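Print this message | E-mail this message | Shares: 11

[retro-platformers] Re: Druvutholm on disk, is the 80-cave version real?
From: Wen-hsiung Fang
Date: 10 April 2025

Jong-dae Seo wrote:
> I've now heard from two people who swear the disk release of
> Druvutholm has 80 caves and the tape has half that. One of them
> remembers a cave with a frozen lift shaft that I've never seen on
> tape. The Cetness catalog says "over 80 thrilling caverns" and the
> Yoon reissue box says the same thing. I think we should change the
> entry on the list page to say 80 and mark the tape version as cut
> down. Any objections before I do it?

Yes, one objection, and it's the same one I had in August when this came up under a different subject line. I don't believe there is an 80-cave version. I'd love to be wrong. I have played that game for more hours than I'd admit to my family, and another forty caves would make my year.

Look at what we have for evidence. The catalog line was written by whoever wrote catalog lines at Cetness, and that is the same catalog that promised "400 screens" in Sernis. We mapped Sernis. It has 82, and that's if you're generous and count the title room. The Yoon box copied its wording straight from the catalog, right down to the missing apostrophe, so it isn't a second source. It's the first source again on nicer cardboard.

Then the frozen lift shaft. I don't doubt your friend remembers one. I remember a secret level in at least three games that never had one. There were plenty of ice caves in plenty of platformers that year, most of them with a lift in them somewhere, and after this long they run together.

What would change my mind:

A disk image that somebody other than the owner has loaded. The one that went around last year was the tape version with a menu stuck on the front. I compared the level data byte for byte and there was no difference past the loader.

Or a map, drawn at the time, with cave names we can't match to the tape. Magazine, notebook, back of an envelope, I don't care.

Or somebody explaining where the extra levels would fit. The tape version keeps every cave in memory at once, and the level block is packed pretty tight already. A disk version could load them in batches, sure. But then you'd expect a pause and some drive noise between caves, and everyone who says they played it on disk says it ran straight through. I've asked. They all say it was faster than the tape, full stop.

I'll give you one thing. The cave counter on the status bar has room for two digits and a blank, and the high score table has a column that never gets used for anything. That is a little odd. It might mean they planned more. It might also mean the status bar code came over from Sernis, where the counter looks the same — I think that's the likelier answer, but I haven't traced it all the way through and I won't pretend I have.

So please leave the entry as it is, or put "80 caves (claimed)" next to it if you must put something. Once a number goes on the list page it gets copied to every other site within a week and then people quote those sites back to us as proof. We're still cleaning up the mess from the Sernis cheat code, which never worked on any copy I own.

If your two people can get at their disks, I'll pay the postage both ways and have them back quickly. I have a drive that reads them fine.

Wen-hsiung

Comments (3)

pitprop: I had the disk. Can't say how many caves because I never got past 11. Sorry, no help at all.

Jong-dae Seo: OK, holding off on the edit. I still think you're too hard on the catalog, but the "400 screens" thing is fair. Will ask about the disks.

marrowgate: Putting "claimed" on it is just as bad, people skip that word. Leave it blank.

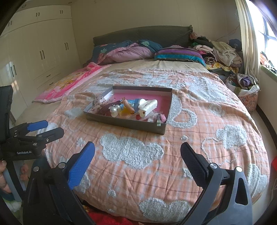 Hair accessories in an open box on a plaid quilt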